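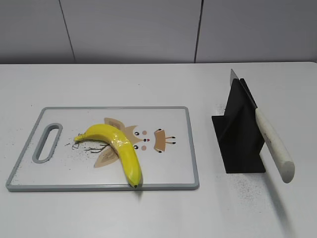 According to Priedītis, the arm is the easy part to buy and the hours of showing it what to do are what you end up paying for. I heard that within minutes of signing in at the Hundwood open day in March, and most of what I saw afterward had to do with those hours.

Hundwood is a long, low building behind a tile warehouse. Parking was fine. There was coffee by the door and a sign-up sheet for the tours, which went out in groups of 15. Ours left a little late and started upstairs, with a talk on how the teaching is done.

They use two methods. In the first, a person takes hold of the arm and moves it through the job by hand while the joints record where they have been. In the second, the person sits or stands apart and steers the arm by remote control. Hundwood started with the first and now does nearly everything with the second. The hand method is quicker to learn, they said, but the person's own arms get in the way of the cameras.

The kitchen bench was what I had come for. The job there involves a banana on a cutting board and a blade that has its own stand beside the board. The remote control setup is called Wornent, and it was built in house. One run through the task, from start to finish, counts as one demonstration. They had 459 of them saved for this bench and expected to need more.

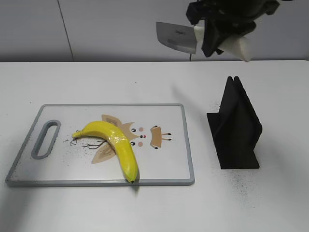
The cleaver in the gripper, with the stand and cutting board below.

Visitors could try Wornent on a practice bench with foam blocks. I had a turn. Moving sideways was simple enough. Judging height was hard, and I pushed my block into the table twice before I got a grip on it. The operators said new people usually have the most trouble with height, and that they don't keep anything from a person's first 2 hours.

We also had a short stop at the Flestex room, where the same kind of recording is done for folding cloth. The arm was switched off when we came through, so that part was mostly talk. A man in our group asked if bad demonstrations are thrown out. Some are. Others are kept and marked, for instance when the operator fumbles a grip and then recovers.

The question session at the end ran 5 minutes and could have been longer. I would have liked to hear how much the results change from one operator to the next. Tours are free but you need closed shoes - they do check at the door.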